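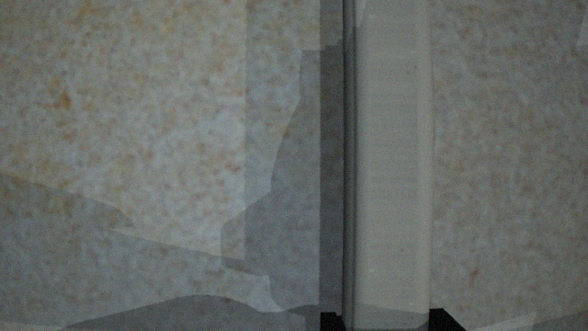
Home | Handouts | Parts list | Build nights | Contact

Building a Gripper Arm at Home
Handout 3: simulate first, then cut
Eckhard Pfeiffer, Orari Shared Workshop

Welcome back! Last time we got the shoulder joint turning without shaking the bench to pieces, and I promised that this session would be the fun one. I think it is. We're going to close the gripper on something.

We do it in the simulator first. I know some of you came to get your hands greasy, and you will, but a rendered world is a wonderful place to make a mess. You can drop the same block 100 times before supper and never once crawl under the bench for it.

1. What to set up

Open the Hoshino project folder and load the bench file. You need the arm, a countertop, one light and one object. Start with a long, thin object with straight sides (a box stretched in one direction is plenty). Round things come in Handout 4.

Give the countertop a speckled stone texture if you can. A plain gray plane looks tidy, but it gives your eye nothing to judge movement against. With blotches and flecks under the arm you see right away if the wrist is drifting.

2. The wrist view

Put the virtual camera on the wrist, looking down between the fingers. Expect to see very little of the gripper itself, just two black tips poking in at the bottom with the object standing between them. That's a fine view to work from! The tips tell you where you'll touch, and the long edges of the object tell you whether you're square to it.

Turn shadows on. It slows the older laptops down, but shadows are a terrific height gauge. As the fingers come down, each shadow slides in toward the thing that casts it. With a strong side light you'll get big odd shapes overlapping all over the stone, and it takes a while to learn which one belongs to what. Jog one joint at a time and watch which shadow moves.

3. Closing the fingers

Line up the object with the midline between the tips. Close in small steps. Stop when both sides report contact, then add a little squeeze and lift.

If one side touches well before the other, back off and shift the wrist sideways. Don't push through it. The simulator will happily let you, and the real servo will start to smell.

Write down your closing value. Mine on the Zultach servo is 1,309, but yours depends on how you mounted the horn, so please don't copy it.

4. Over to the real arm

Same steps, slower. Set the speed limit to 32 in the config file and keep a hand near the power switch. Cut your finger pads a bit long; you can always trim.

For next time: bring your closing value, a strip of rubber, and something from your kitchen drawer you'd like the arm to pick up.

Comments

Delphine R.: The shadow trick is great. I'd had them turned off since Handout 1.

mossbench: My left tip always touches first, in the simulator and on the bench. Is that the horn?

Eckhard: Very likely! Take it off, center the servo, put it back on.

Tavi: Does the rubber need to be a certain thickness?

Related

Handout 2: A shoulder joint that stays put
Handout 4: Round things
Wiring the Cloltetska control board
Build night notes, May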